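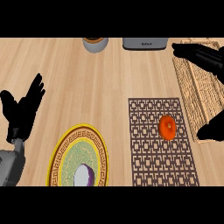 1. Simulated two-arm trials, table layouts

The meeting took the Gadevon results first, as the write-up is due in May. The method was run in simulation on 30 table layouts, each with the same policy and the same starting checkpoint. Only the surfaces and the items standing on them were changed between layouts. It was agreed that the layout with the orange fruit on the dark lattice placemat should be used in the report to explain the problem, as the patterned mat and the Greek-key plate both put strong edges near the things the hands have to find. The earlier plain-surface set did not test this at all.

The policy completed the task in 27 of the 30 layouts. The failures were all on patterned surfaces. In each one the hand closed short of the target, and the log shows the estimated position moving by more than the allowed margin during the approach. The margin had been left at the value used for the Zarei runs. Members were split on whether this should be called a fault in the method or a fault in the settings. It was agreed to report it as a setting and to give the value in the text.

2. Masking step

The masking step was added after the last meeting. It hides the table surface from the position estimate once the approach has begun. Six layouts have been rerun with it so far, including the failed ones, and all were completed. The cost is a slower start to each run. The minutes of the previous meeting gave this step as part of Civamine; that was wrong and is corrected here. It belongs to Gadevon.

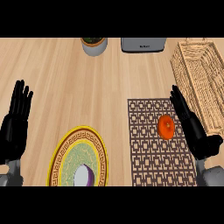
Nultero asked whether the reruns had used the same random seeds as the first set, and said that without this the two sets of results could not be put side by side. The seeds were the same for four of the reruns. The others had been started from a fresh configuration file by mistake. It was agreed to repeat those before anything is sent out.

3. Reporting

The results table will list every layout separately, with the surface type in its own column. The average alone is not to be quoted. Wording on transfer to the physical arms is to be taken out of the draft until there are runs to support it.

4. Actions

Repeat the reruns with the original seeds.
State the position margin in the methods section.
Send the corrected note on the masking step to Civamine.
Move the old Zarei logs to the shared drive.

The next meeting will look at the draft. Date to be fixed by email.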